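Segmenting head-cam video into steps with Jikeck

Drurngate tooling notes - updated 28 June 2022

Quick writeup of how we go from raw head-cam video to step labels the planner can eat. Assumes you have Jikeck installed and a project folder already made. If not, do the setup page first, come back.

What you need

- one recording, any household task, hands visible most of the time
- the hand tracker output for it (json, same base name as the video)
- a verb list. Ours is in the Nollport folder, steal it

1. Resample

Drop everything to 10 frames a second before you do anything else. The segmenter was tuned at that rate and gets jumpy at higher ones - lots of tiny segments, all junk. Run

jikeck resample clip.mp4 --fps 10

Check the output length matches the input. If its short, the source had dropped frames, re-export.

2. Get contact tracks

jikeck contacts clip.mp4 --hands clip.json

Gives you two tracks, left and right. Each one is a list of start frame, end frame, object id. Don't merge them. I know it looks tidier. The old Nicholas scripts merged them and we spent most of October pulling them apart again.

Common problem: a wet or shiny object makes the contact flicker on and off. Set --hold 6 so a gap of 6 frames or less gets bridged. Going higher will swallow real regrasps.

3. Cut

Cut on contact changes first, motion second. So new object in either hand = new segment, always. Then inside each segment let the motion score split it again if it wants to.

jikeck cut --min-len 10

Anything under a second gets glued to the segment after it. Fine for most tasks. Not fine for pouring or anything with switches, drop min-len to 3 for those.

4. Label both hands

This is where people go wrong. The label is a pair, not one verb. Left verb + left object, right verb + right object, and "idle" is a legal verb. Plus one optional field, state, for things the world is doing that no hand is doing at that moment (water running, door open, burner on). The planner uses state as a precondition so please fill it in.

Don't guess goals in this pass. "clean sink" is a goal and goes in the task field. Don't label what you think comes next either, only what the frame supports.

Worked frame, from the bathroom set: 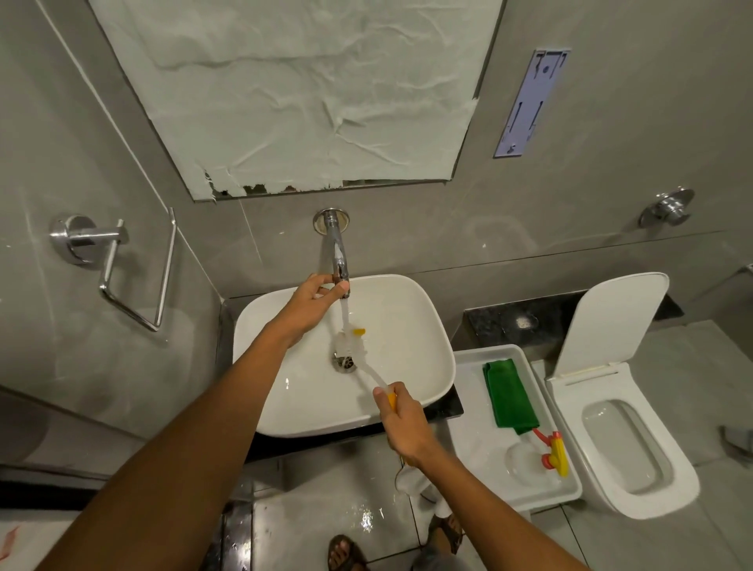 3 min read

Left: hold, faucet spout. Right: hold, brush. State: water running.

Note the left hand is on the spout and not on a knob, so do not write "turn on". The detector likes to call any hand near a faucet "turn on", override it. For the brush you only get to write "scrub" if the motion score says the bristles are moving back and forth across neighboring frames. One frame of a brush under the water is "hold", or "rinse" if you want the object-in-water variant, both are in the verb list. Pick one and stick with it for the whole clip.

Objects nobody is touching (cloth in the tray, toilet) stay out of the pair. They go in the scene list, added once per clip.

Mirrors: the tracker will sometimes pick up reflected hands as a third and fourth hand. Mirror in this one is mostly covered over but leave --max-hands 2 on anyway for bathroom clips.

5. Export and check

jikeck export --format plan
jikeck check clip.plan

Check complains about three things mainly:

- overlap: two segments claim the same frames on one hand. Fix by hand, usualy the hold setting
- orphan state: state turned on and never off. Add the off, or mark it open if the clip ends first
- unknown verb: typo, or your list is old

If it passes, push to the shared folder. If you get error 38 your export is from before the format change, rerun step 5 only, no need to recut.

Todo: write up the multi-person case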